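Utensil caddies now on table at Wandham kitchen

The shared kitchen at Wandham has changed the way it stores spoons and chopsticks. Loose utensils, which until now went into a drawer beside the sink, are to be kept upright in a perforated plastic caddy on the dining table. The change took effect in February and applies to all users of the kitchen, including those who book it for evening meals.

The drawer had been the subject of several entries in the kitchen log. Spoons were being put away damp, and chopsticks were found crosswise under the runner, which stopped the drawer from closing. Radwood, the firm that manages the building, looked at a replacement drawer insert and at wall rails before settling on the table caddy. A drawer insert would have meant removing the runner, and the tiles above the worktop were not to be drilled again.

Sorting takes place at the table. Utensils are laid out on the cloth, checked, and placed in the holder one at a time. Spoons with crumbs or marks in the bowl go back to the sink first.

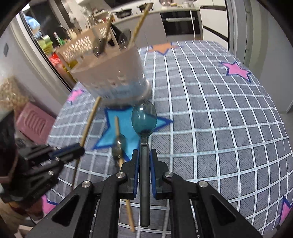 A teal spoon over the blue star on the tablecloth, with chopsticks alongside.

The holder has rows of round holes in its side to let air through. Spoons go in with the bowls uppermost, so that the part used for eating is not resting at the bottom. Chopsticks are stored in the same holder. They are to be matched for length before they go in, as the kitchen has more than one set and the shorter ones tend to be lost among the handles.

Radwood has asked users not to fill the holder to the point where utensils have to be pushed down. A packed holder dries slowly – the log for the trial period notes this twice – and is more easily knocked over when something is pulled out.

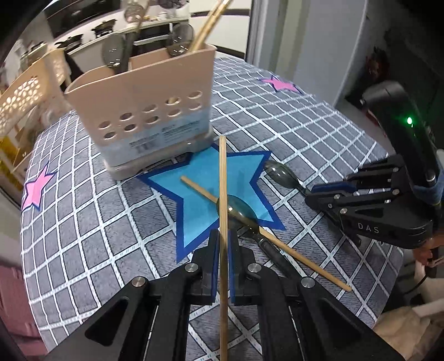
Spoons and chopsticks upright in the holder, with others still on the cloth.

The trial ran for 2 months. Two suppliers, Hendriks and Alto, were asked to quote for further holders for the other kitchens in the building. Both quotes are with Radwood and no order has been placed. The budget for small kitchen items this year is £1300, of which £800 is already set aside for pans and lids. A further £200 is held back for breakages.

The tablecloth will stay in place. Its printed grid and large stars have proved useful for keeping the holder in one position, and the space behind the blue star is now its agreed place. Users who move the holder to serve food are asked to return it there afterwards.

The caddy has a divided top. Either side may be used, provided that long items are not wedged across the divider. Ladles, tongs and knives are not included in the change and stay by the hob.

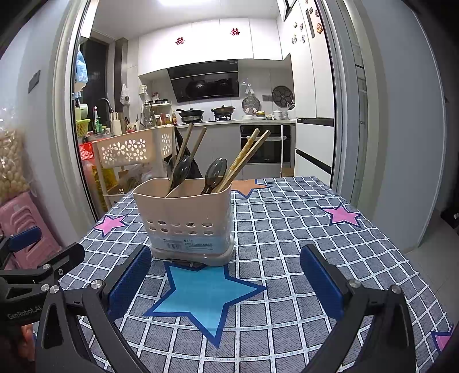

Cleaning

The holder is to be emptied and washed once a week in warm water with ordinary washing-up liquid. It should be left upside down on the rack until dry, and the utensils should be dried with a clean cloth before they are put back. Wooden chopsticks that have split or darkened at the tip should be thrown away and noted in the log.

The product label on the front of the caddy may be left on. Questions about the new arrangement can be left in the log or sent to the Radwood office, which is open until 4 pm.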